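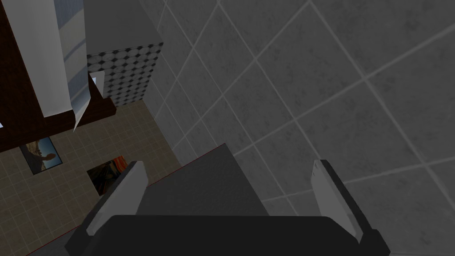
According to the baker at Hajji, the small shop on the hill road in Umbridge, sourdough is a matter of patience more than of talent. She has baked there for 2 years, and before this she worked in an office in Ovbridge, where she kept a jar of starter under her desk.

"My colleagues complained of the smell," she says. "I fed it on Monday and by the afternoon it lifted the lid."

She speaks quietly and often stops to look at the oven clock. The working day begins at three in the morning. In winter the dough needs almost the whole night, and in May, when the kitchen becomes warm, she must shorten everything and use colder water. I ask if she writes these changes down.

"I did in the beginning. Now I touch the dough and I know. But when I am tired I still open the notebook."

The shop sold 352 loaves in its best week. Most of them were the plain rye, which she makes with flour from Treltus, a mill on the other side of the river. A loaf with walnuts was tried for one month and then stopped. Customers praised it very much – and bought the rye.

Money is a subject she does not avoid. The second-hand oven cost her 3,000 dollars and the repair of its door was almost as expensive. She would buy the same one again, she says, only she would look at the door first.

I want to know what advice she has for people who bake at home.

"Use less flour on the table. Everybody uses too much, and then the bread is dry and they blame the recipe."

At the end she gives me a piece of yesterday's rye with butter. It is better than the fresh one, and she agrees.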